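Home / Music / Rinar Records / Help and FAQ
Rinar Records: Frequently Asked Questions
Last updated January 23, 2022

How do I send you a demo?
Email a streaming link with no more than 2 tracks. Please don't attach files. Our inbox is small and attachments bounce.

When will I hear back?
We listen to demos in batches, and a reply can take 6 weeks. Anything sent in December waits until the new year.
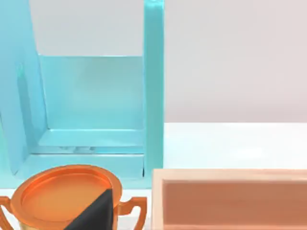 Vinyl orders go out from our Tunstall shop, along with CDs and shirts. Test pressings are not for sale, so please don't ask at the counter. Store your records upright on a shelf with a flat back panel, like the pale blue one shown, and keep them out of the sun. Warped discs can be returned within 11 days.

Is the Bondico single coming out on vinyl?
Yes, as a 7-inch with the dub on the other side. The download is out already and vinyl buyers get it free.

Why was the Grullov remix taken down?
A sample had not been cleared. 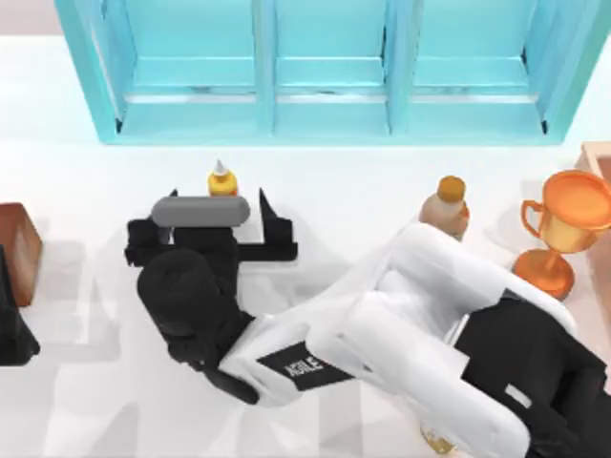

It will go back up once the paperwork is signed, with the same artwork and a slightly shorter intro. If you bought it before it came down, your download link still works.

Can I use your riddims in a mix?
Yes, for free mixes, if you credit the artist and the label. For anything paid, write to us first.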